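Home | Kitchen | Laundry | Floors | Workshop | Ask a Question

What I Learned About My Own Trash at a Robot Open Day

July 8, 2021

128 shares | 32 comments

I went to the Greltent open day expecting to be sold something, and I was, or they tried. The company rents the ground floor of a building behind the Minami garden center, and twice a year they let the public in to watch what they're working on. This time it was household tidying. The system is called Fasusov. It is supposed to clear tables, sort packaging and take out the kitchen trash, and the leaflet says it will do a whole kitchen in 32 minutes.

My kitchen takes me nine. I mention that up front.

Chiyo Yokoyama ran the demonstration. She was patient with us and didn't oversell, which I can't say for the leaflet. She explained that before a robot does any of this alone, people do the job over and over with a gripper they hold in the hand, with a camera on it, and the machine learns from the recordings. So most of what we watched was a person doing chores with a pair of stiff black fingers. I've paid to see worse, and this was free with a cup of barley tea.

She let a few of us try it. Picking up a paper cup is easy. Picking up a used tissue is easy too. Then I tried plastic wrap and wanted to go home. It clings to the grip pads, and when you open the fingers it stays right where it is. You end up shaking the thing over the bin like a wet umbrella.
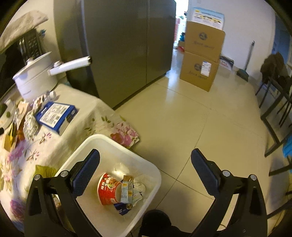
Gripper over the kitchen basket: noodle cup, tissue, plastic wrap, torn blue cardboard.

I asked what happens if the bin gets moved a foot to the left. Ms. Yokoyama said that's why they record so many tries, 900 of them for the trash job alone, with things in different spots. I asked how many of those ended with trash on the floor. She laughed and said she'd have to look it up. I'm still waiting on that one.

I don't plan to buy a Fasusov. But two hours of handling garbage with two fingers does make you notice how badly most of us handle it with ten. These are the things I changed at home.

Ball up plastic wrap before you drop it. Press it hard, then tuck it inside something with walls, such as a noodle cup or a yogurt tub. Loose wrap springs open and takes up half the basket.

Stand the cup up and use it as a bin inside the bin. Seasoning packets, lids, twist ties and snack wrappers all go in. Drain it first. The last half inch of broth is what makes the basket smell by morning.

Tear down cardboard at the table. A torn box at the bottom of a small basket is wasted space, and where I live it belongs in the recycling anyway. I now keep a paper grocery bag on a hook for it.

Foil gets crumpled into one ball, and you keep adding to the same ball all week. Rinse it if it's greasy. Our recycling center takes foil only in lumps bigger than a fist, so check yours.

Put the basket right at the edge of the table, low, on the side you eat from. This was the one thing at the open day that I thought was plain smart. You sweep things off the table toward it and nothing travels across the room. It costs nothing and you don't need a robot for it.

If your tablecloth has a corner hanging near the basket, fold it under or clip it. I dragged mine through a bin of coffee grounds back in December and the stain is still there.

Turn pot handles in. Any long handle that sticks out over the area where you're clearing up will get bumped sooner or later, by a gripper or an elbow.

Wipe out a white plastic basket with a spoonful of baking soda on a damp rag. Skip the scented spray. Brutora makes a liner that fits the rectangular kind and I've used it for a year, but a folded sheet of newspaper does nearly as well.

As for the price, the man at the door told me Greltent hopes to rent the finished machine for $137 a month, with a $120 setup visit. I asked whether the setup visit included emptying the trash. He gave me another leaflet.

They're holding the next one in the winter. I'll probably go, mainly to see if anyone has beaten the plastic wrap.

Related Tips
Getting Fish Smell Out of a Plastic Bin
Five Uses for a Bread Clip
Streaks on Glossy Floor Tile
Should You Rinse Cans Before Recycling?
Cleaning a Rice Cooker Lid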